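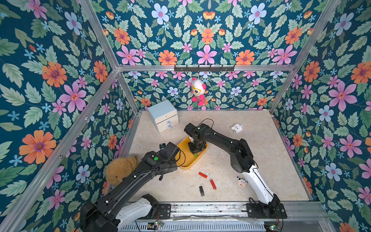 3 min read

I have wanted to see a wallpaper works ever since I was small enough to lie in bed following the pattern on my grandmother's spare room wall, so when a friend mentioned that Enache opens its doors to visitors a few times a year I had my name down before she'd finished the sentence. The works is on the edge of Stanus, down a lane that looks as if it only leads to a garden centre. It does lead to the garden centre as well, and if you reach the water tower you've gone too far, as I can tell you from experience.

I went on 12/10/25, a raw grey Wednesday, and I was very glad of the tea they gave us in the old packing room while we waited for the stragglers off the bus. There were biscuits too, proper shortbread, and a long table of sample books that we were told we could handle as much as we liked. That was nearly the end of me. I could have stayed there till closing time, turning over stripes and trellises and those tiny sprigs that look like nothing on the page and so lovely in a bathroom. I do have a weakness for large flowers on a deep teal ground, and I won't pretend I was looking at the plain papers with an open mind.

The tour itself begins upstairs in the drawing office. We were shown how a design is worked out so that it meets itself neatly at the sides and again at top and bottom, and why a really big flower gives the designer such a headache. If it falls in the same spot on every drop you get what our guide called a "bus queue", a line of blooms marching across the wall, and once she'd said it I started seeing bus queues in half the papers I've ever hung. The answer is usually a half drop, where each length sits half a pattern lower than its neighbour. It wastes more paper, so do buy an extra roll.

Then down the iron stairs to the roller store, my favourite part of the whole day. The rollers lie in racks right up to the roof, each with its number painted on the end, and there are 1091 of them according to the ledger by the door. Some haven't been used in living memory. Number 451 was brought down for us to touch – pear wood, with brass strips hammered in on edge for the outlines and felt packed into the bigger shapes to hold the colour. It was far heavier than I expected, and I handed it on rather quickly! It belongs to a pattern called Okia, a climbing thing with seed heads, which they still print every January in small quantities for people who are matching an old room.

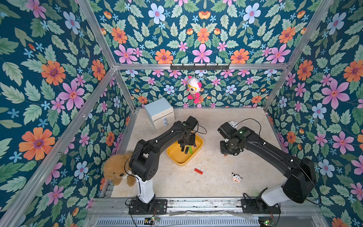 Someone towards the back of our group wanted to know whether it was worth the bother of matching at all, and said that in her hallway she had simply hung a new paper on the one wall that had suffered and left the rest alone, and that visitors always took it for a grand decision. I thought that was very brave. The guide agreed with her up to a point, though she did say that a faded paper next to a fresh one of the same design will always look like a mistake, and that you are better off choosing something quite different if you're going to do it.

The printing hall was running that morning, so we had to stand behind a yellow line and the talk was mostly lost in the clatter. I didn't mind a bit. You watch the paper come off the reel and travel round the great drum, picking up one colour after another, and then it goes up and away in long loops under the ceiling to dry. The smell is chalky and a little sweet, like a classroom on the first day of term. Coats and bags do pick it up, and mine was still carrying it when I got home.

A few practical things, for anyone tempted. The tour takes 2 hours with the tea, and there's a fair amount of standing, though folding stools are kept by the drawing office door if you ask. The iron stairs are steep and open, but you can go round by the goods lift. The shop sells roll ends by the basket, very cheaply, and I came away with enough for the insides of three drawers and the back of a bookcase. Paste isn't sold there, oddly enough.

Afterwards we had lunch at the Rastitano, opposite the bus stop in Stanus, where the leek soup was excellent and the service unhurried. We missed one bus and very nearly the next. The next open days are up on the board by the works gate, and you book by telephone, mornings only.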